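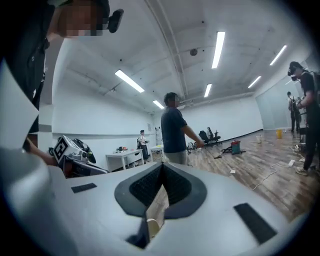 White gripper body with its rubber pad, a person close by reaching toward a boxy white machine.

Progress report: Grelo, feature film
Prepared by Lucía Esteban for the Starker fund
February 8, 2022

Picture edit. We have a full assembly of the film and a second cut of the first half. The assembly is too long in the harbor section. Two scenes between the brothers have been combined, and the opening voice-over has been removed at the director's request.

Performances. The lead's scenes from the final week are the strongest material we have. Some of her early dialogue will need to be re-recorded due to wind noise. She is available in May, which moves the sound mix back by 4 weeks.

Score. Garrido has delivered sketches for the main theme and the funeral. The theme is approved. The funeral cue is being rewritten for fewer instruments.

Audience test. Celtico ran one preview with 100 seats, all filled. Viewers followed the family story but were confused about who sells the boat. We are adding a short phone call from existing footage to fix this.

Budget. Extra dialogue recording will cost 1,820 euros. We saved 300 on titles, and the rest comes out of contingency. No additional funds are requested.

Next step: locked cut to Starker for comments, followed by the color grade.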